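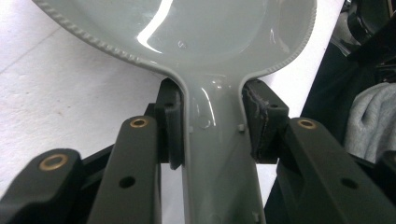
Storage and cleaning of large plastic serving spoons with a beaded rim

Posted by Chaminda Bhuiyan, 23 December 2025

I am responsible for the equipment cupboard at the Vellach community dining hall. We hold a stock of large serving spoons in glossy light grey plastic. The bowl is wide and shallow, with a raised, beaded edge, and the handle is a long channel with raised side walls. They are used at the buffet for rice and salads.

I should be grateful for guidance on two points. Firstly, food residue is being found between the beads of the rim and in the channel of the handle after machine washing. Secondly, the inside of the bowl is smooth and still has its shine, and I wish to keep it so. The present practice is to stack the spoons in a drawer, one inside another. Is this acceptable?

Posted by Govidau Kitchen Services

Residue in a textured rim is normally a matter of delay. Spoons should be placed in lukewarm water with washing-up liquid as soon as they leave the buffet, and left for 8 minutes. The rim should then be worked with a soft nylon brush, following the line of the beading. Please use the same brush along the inner corners of the handle, paying attention to any small moulded nubs or tabs, where starch collects.

Scouring pads and powder cleaners must not be used on the bowl. A gloss finish, once dulled, cannot be restored by washing.

With regard to the machine, the upper rack is to be preferred and a programme of 50 or 55 degrees is sufficient for a first wash, subject to the maker's instructions and to your own hygiene rules. Spoons should be loaded with the bowl facing down and the handle tilted, so that water does not remain in the channel.

Posted by Dornach

We just hang ours up. No trouble so far.

Posted by Bajpai Hall Bookings

I agree with the first reply as to the brush. On the question of stacking, the beaded edge of one spoon will rub against the smooth bowl of the next whenever the drawer is opened. A folded tea towel between each spoon has been adequate in our kitchen. They must be fully dry beforehand, including the underside of the handle. Our own set was replaced in March owing to scratches, and the new ones are kept upright in a tall jar with the bowls uppermost.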